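Short Story Submissions: Questions We Keep Getting

Last fiddled with 9 October 2024. Read this before you email, please. Most of what lands in the inbox is answered somewhere on this page.

What is Trodeo?
A small magazine of crime and mystery stories. Print and ebook, two issues a year. We like a puzzle, we like a bit of dread, we don't much mind where it's set.

When are you open?
All of March. Outside of that the form is shut and emailed stories get deleted unread. Sorry. There's no waiting list.

How long can a story be?
2000 words is the sweet spot. 5000 is the ceiling and we do mean it. One came in last round at a good deal more with a note saying it "reads fast". Didn't get to find out.
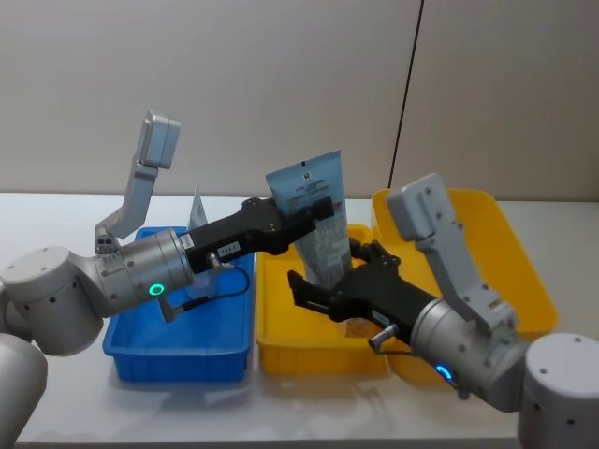
Do you pay?
Yes, a flat fee on publication plus a contributor copy. Not a fortune. Amount is in the contract, and you'll see the contract before you have to agree to anything.

How long til I hear back?
Nine weeks, usually less. If it's gone past that, nudge us. Nudging before then won't hurt your chances but it won't speed anything up either.

Can I send it somewhere else at the same time?
Fine by us. Just withdraw it through the form if it sells elsewhere.
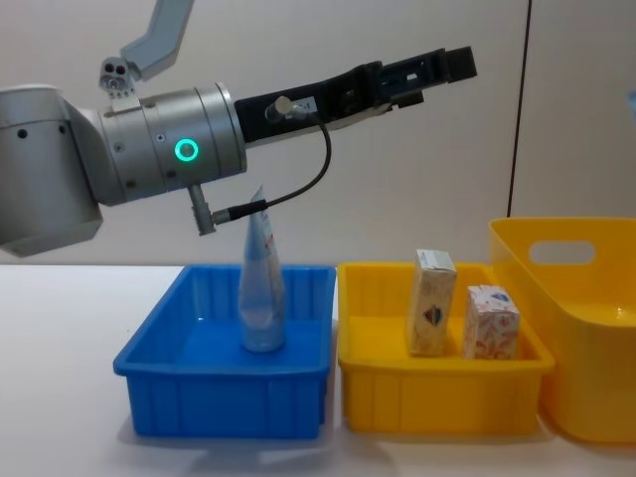

One reader wrote in to ask whether that goes for reprints too, as she'd had a story in the Alhassan anthology years back and the rights had come home to her. It doesn't, no. We only take new work. A story on your own blog counts as published, even if your mum was the only visitor.

What about novel chapters?
Only if it stands up alone with an ending of it's own. Most don't.

Formatting?
Double spaced, readable font, your name on the first page only. Doc or rtf. No pdfs, the form spits them out. Australian, Canadian, British or American spelling, whatever you grew up with, just pick one and stick to it. We won't change your colours to colors.

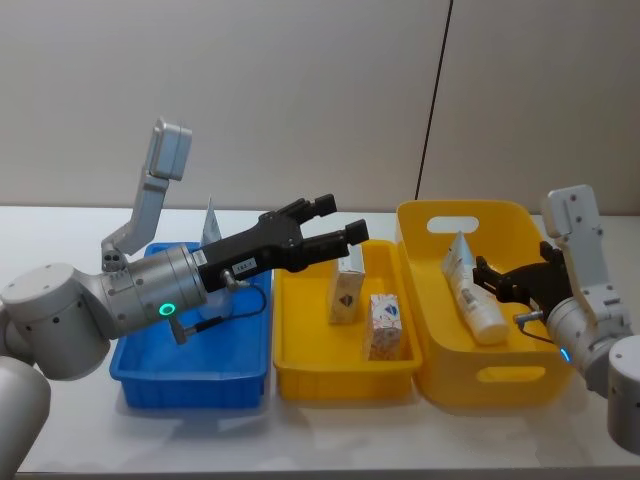
Will I get edits?
Light ones. Typos, timeline slips, the gun that's in two drawers at once. Anything bigger and we'll ask first. You get a proof and five days to look at it, so check your junk folder.

My story was turned down. Can I fix it and resend?
Only if we asked for a rewrite. Otherwise send us a differnt one next round.

Do you give feedback?
Not on every story, can't be done. If there's a personal line in the reply, it was meant.

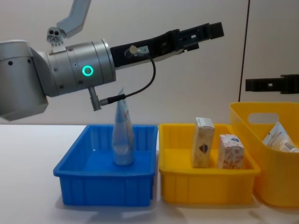
Where do I buy a copy?
Rasovov Books keeps the current issue near the till, and the ebook's on our shop page. Back issues while they last.

I've moved house, where's my copy?
Send the new address before the mailout. Replacements cost us postage so it's one per customer.

More from Trodeo
Cover reveal: the winter issue
Cidness Prize for a first mystery: the shortlist
Five openings we've seen too often
How we read the slush pile
Back issues and subscriptions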